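Chopping board

A chopping board, also called a cutting board, is a flat, durable slab on which food is placed for cutting. It protects the worktop beneath and limits wear on the knife edge. Boards are made of wood, bamboo, plastic, rubber, glass or stone, and are usually rectangular, though round and paddle-shaped forms are also common.

Wood

Wooden boards are classed by the direction of the grain at the cutting surface. In an edge-grain or face-grain board the fibres run parallel to the surface, and the blade cuts across them. In an end-grain board short blocks are glued together with the fibres standing upright, so that the edge passes between them. End-grain boards show fewer knife marks but take up water more readily and cost more to make. Maple, beech, walnut and sycamore are widely used. Open-pored timbers such as red oak are generally avoided, as the pores hold moisture and food residue.

Wood swells across the grain as it takes up water and shrinks as it dries. A board wetted on one face only will tend to cup. Makers reduce this by alternating the direction of the growth rings in neighbouring strips, or by fixing a batten across each end. Rigidly glued battens may cause splitting, and slotted screws or a sliding joint are preferred.

Plastic and other materials

Polyethylene and polypropylene boards are light and can be washed at high temperature. Deep scoring is difficult to clean, and badly scored boards are planed or replaced. Glass and stone do not score easily but blunt a steel edge quickly. Rubber boards are heavy and lie flat, but may soften or warp if overheated.

Wear and testing

No single measure of board wear is in general use. Seon-mi Jang, in a paper of July 2007, compared 16 boards from the makers Honia, Cerix and Tsoukalas under repeated strokes of a weighted blade. The beech samples were examined after 257 strokes and again after 3797. Groove depth rose quickly at first and then levelled off.

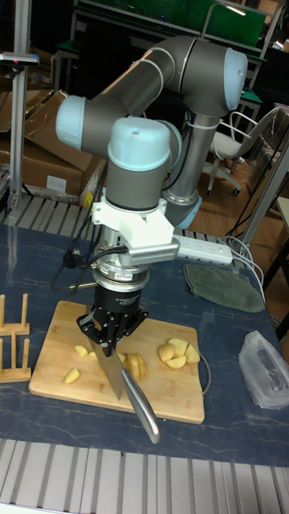

Jang also noted that the results depended strongly on blade angle, and that a rocking cut left shallower grooves than a straight downward chop. The Jemonis method, published the following September, fixes the angle at 8 degrees from the vertical and is limited to boards without a juice groove.

Care

Wooden boards are washed by hand, wiped and stood on edge to dry. Food-grade mineral oil or a blend of oil and beeswax is applied when the surface looks pale or feels rough. Olive and sunflower oils can turn rancid and are not recommended.

See also: Butcher's block; Kitchen knife; Wood grain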